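Small Kitchen, Fewer Piles: Storage and Cleaning Tips

Filed under: Kitchen, October

Most small kitchens have enough storage. The trouble is that the things used every day end up behind the things used twice a year. Set aside a morning, start at 9 before anyone wants lunch, and work along one wall at a time.

Start with the counter

Take everything off, wipe it down with warm water and a drop of dish soap, and dry it with a clean towel. Put back only what you used in the past week. A coffee maker stays. A waffle iron goes in a low cabinet. If you have a Moka pot, keep it next to the coffee and store it with the lid open so the inside can air out.

Onions want a dark spot with some air moving through it. Keep them out of plastic bags and away from the potatoes, which sprout faster in their company. Check the pile when you shop and use the soft ones first.

The microwave

Microwaves collect grease on top as well as inside. For the inside, put a cup of water and two spoonfuls of white vinegar in a microwave-safe bowl with a wooden spoon standing in it, heat it until the window steams up, then leave the door shut for five minutes. Wipe with a damp cloth. Unplug the oven before you clean the outside, and never spray cleaner straight at the controls.

Read the manual before you store anything on top. Many models have vents there or along the back, and those have to stay clear. Where the manual allows it, keep the load light and take it down before a long cooking job.

Shelves and bottles

Wipe sticky rings with a cloth wrung out in hot water — let it sit on the ring for a minute before you rub. Oil and vinegar do better away from the stove. Stand bottles with the label facing out and the tall ones at the back. If you decant, write the date on a strip of masking tape and stick it to the base.

Shelf liner is worth the trouble under anything that drips. Measure the shelf twice, cut the liner a little short, and skip the adhesive kind if you rent. I line mine with leftover vinyl from the bathroom floor and wash it in the sink.

Paper goods

Keep one roll of paper towels out and the rest somewhere high and dry. The space under the sink is a poor choice — one slow leak and the whole pack is ruined.

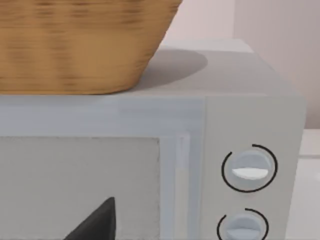
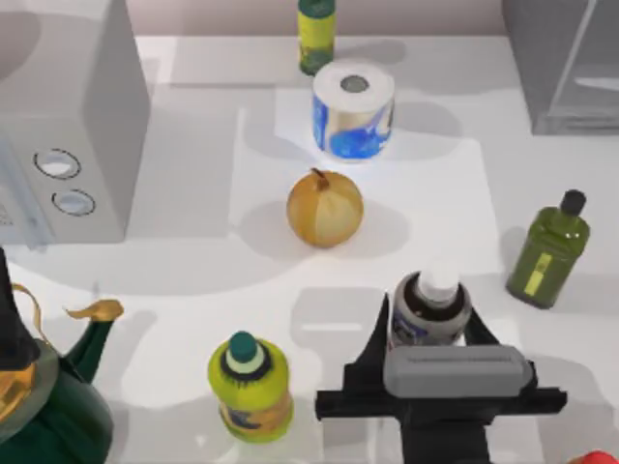
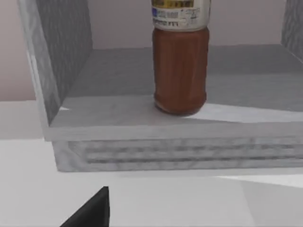 Comments (2)

Hendrik Mahlangu: The vinegar steam worked on mine but I had to do it twice. I would add that the glass plate should come out and get washed separately, along with the little roller ring under it. Mine had a crust on it that was making the plate jump. Also, does the vinyl liner curl at the front? I tried it in a deep cabinet and ended up taping the corners.

Ekow Amoah: Roll it backward overnight before you cut it. Mine has stayed flat.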